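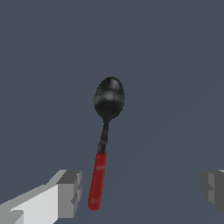
My aunt never wrote down a recipe in a way that another person could follow. I have spent most of the winter trying to fix that, working through the cards she kept in a tin above the stove in Plukenard, and I have cooked a good many of them twice. Her unit for nearly everything was "a spoon." She did not say which spoon. One with a red handle and an oval bowl, like the one at the top of this page, holds a good deal more flour than the flat little things in my own drawer, and if you pick wrong the dumplings come apart in the water. Mine came apart in the water three times.

There are 46 cards in the tin. A few are duplicates with small changes, and a few are not recipes at all. One is a list of people she owed letters to. Another just says "plums, ask Gökçe," which is the name of the fruit shop that used to be on the corner near her apartment. The shop closed before I was old enough to ask it anything.

I decided early on to cook the cards in the order they sat in the tin. That was a poor decision. The first five were all for jam, it was December, and the only plums at Jastcombe were hard and tasted of nothing. I made one batch anyway and it set like rubber. After that I skipped ahead to the soups and left the jam for summer.

The soups went better. Her barley soup is mostly barley, carrot and dried mushroom, with a bay leaf she tells you to take out "before the men come home." She gives the time as "until done." On my stove that is 35 minutes from when it starts to simmer, if the barley is the pearled kind, and closer to an hour if it isn't. I salted it at the end and it was fine. I salted it at the start the next time and it was also fine, so I have stopped worrying about that.

The bean soup I am less sure of. The card says to soak the beans overnight with "a spoon soda," and I believe she meant baking soda, but a full tablespoon turned the whole pot to paste and gave it a soapy taste. Half a teaspoon worked. I don't think she was wrong. I think the spoon changed depending on what she was measuring, a small one for soda and salt and a big one for flour and sugar, and she saw no need to say so on a card that was only ever meant for her.

What I have been doing is weighing. I scoop the amount I think she meant, weigh it, cook the dish, and if it comes out close to how I remember it I write the weight on a new card with the old wording under it. If it comes out wrong I change one thing and try again. It is slow, and I have eaten a lot of dumplings. My scale only reads in whole grams, so for yeast and soda I still go by the spoon, but I use a proper measuring one now and write down the size.

The trouble is that I am checking all of it against memory, and mine is not very good. I last ate her honey cake when I was 14. I remember it as dark and a little bitter, with a sour cream filling that soaked into the layers. The cake I get from the card is pale and sweet. Either the honey was different or I have mixed it up with somebody else's cake. My brother says it was always pale. He also says there were walnuts in it, and the card has no walnuts, so I have not given his vote much weight.

I put the honey cake question up in my last post and asked if anyone had a family version that came out dark.

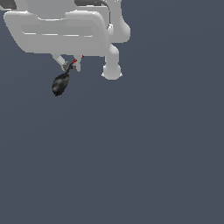 Dorota Szulc wrote in to say that her grandmother's cake was dark for a simple reason: the honey was cooked on its own first, until it smelled nearly burnt, and only then did the butter and soda go in. She said the step was never on the card in her family either, since anyone making the cake had already stood in the kitchen and watched it being made. She also warned me to use a tall pot, as the honey foams up a long way when the soda hits it.

I tried it the same evening, in a tall pot. The honey went from gold to brown quite suddenly and I took it off the heat too late, so the first batch went in the trash. The second was better. The layers came out the color of gingerbread, with the bitter edge I remember, and after a night in the refrigerator the filling had gone into them the way it should. I took half of it to my brother. He ate two pieces and said it needed walnuts.

So that card is done, or close to it. I wrote "cook honey alone until brown, tall pot" on the new one and put Dorota's name next to it.

I also called my aunt's old neighbor, now 83 and living with her daughter in Zarnen, to ask about the plums. She didn't remember any plum recipe. She did remember that my aunt made the jam in the oven, in a roasting pan, and left it there most of the day with the door open a crack. None of the jam cards mention an oven. I am going to try it in late August when the small blue plums come in, with a few pounds to start.

For anyone doing the same job with their own family's cards, a couple of notes on how I have set mine up. I scan the old card on both sides before I do anything else, as some of them are stained enough that I don't want to handle them with floury hands. I keep every failed attempt in a notebook with the weights. I date the new cards. And I leave her wording alone, including the spelling, even where I am fairly certain what she meant. My guess goes underneath in pencil.

Next up are the potato pancakes, which look easy, and a yeast dough that calls for "milk, a warm glass." I have her glasses. There are two sizes.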